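4.2 Does the office water dispenser change how much people drink?

The claim that putting a water dispenser within sight of a desk raises fluid intake is repeated so often in workplace health guides that it is easy to forget how thin the support is. Most of what we found traces back to a handful of small surveys in which workers were asked, at the end of a shift, how many cups they thought they had drunk. People are poor at this. They forget the half cup poured away at 3 p.m. and they remember the virtuous bottle at lunch.

Our own data come from 42 desk workers in two buildings run by Pratomik, followed for 17 working days. Each was given a marked cup and a paper diary. At the Flulbridge building the dispensers were moved from the kitchen to the open office floor; at the Kinyua building they stayed where they were. Diary entries rose in both buildings. The gain at Flulbridge was larger by some 400 milliliters a week per person, a figure that looks respectable until one asks where it came from. Nearly all of it was logged in the first few days after the move, when the dispensers were new to the floor and people were talking about them.

We are also wary of the word "access," which the guides use as if it meant distance and little else. A dispenser can be a few steps away and still go unused if the bottle is empty and changing it is left to whoever feels guilty first. Bottled units at window height, of the general kind in Figure 2, ask for a heavy lift that plumbed units do not, and several diary writers at Flulbridge mentioned this without being asked.
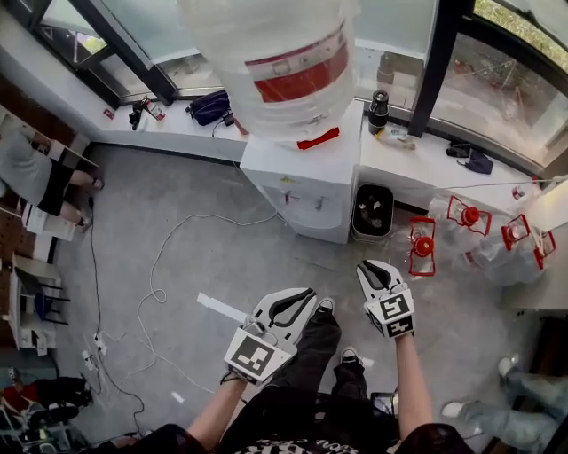
Figure 2. Bottled water dispenser beside a window ledge, with one red-marked and one blue-marked tap.

Diary remarks of this sort are weak evidence, and we do not want to lean on them harder than the guides lean on theirs. Still, they point at something the usual distance measure leaves out. Two workers wrote that they stopped going to the dispenser in the afternoon, one because of an empty bottle and one because she disliked drinking so close to other people's desks. Neither reason would show up on a floor plan.

Refill records might have settled the matter. The supplier, Clilatell, logs deliveries by building, but visitors and cleaning crews drink from the same units, and bottles were sometimes carried between floors. We tried to match deliveries to diary totals and gave up – the two series barely moved together. A reader who wants to believe in the effect can find it in the diaries, and a reader who does not can find its absence in the deliveries.

Last updated in February

Comments

Neelam Kushwaha: Were the marked cups the same size in both buildings? Could not find it in the methods.

Marlene Gill: Our office went plumbed and I drink the same as before. More tea, maybe.

Si-eun Ji: The delivery mismatch deserves its own table. Please post the series if the supplier allows it.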